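Turnthorpe Table Notes

README, last touched Mar 13, 2018

Hi! This is my little collection of notes and pictures on keeping a white work table usable. I started it in September because I kept forgetting which cleaner did what, and it grew from there – 14 text files now, one folder of pictures, 2,485 lines if you count the blank ones.

What's in it

notes/ has one file per cleaning method. Soap and water is the longest, baking soda paste is the one I use most. surfaces/ covers the tables themselves. Skip the file called old6.txt, I haven't merged it yet.

File names start with the room, so londuvwood_ means the back room and traltulia_ means the hallway bench.
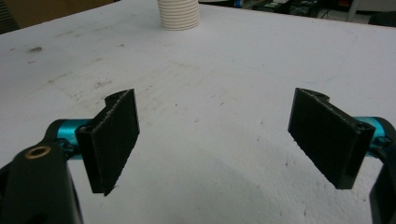 White tops show everything, and I still wouldn't trade mine for a dark one. A wide stretch with nothing set down on it, like the middle of this one, can still be not perfectly clean, so I wipe the open part too – long strokes, back to front. Details are in surfaces/white.txt.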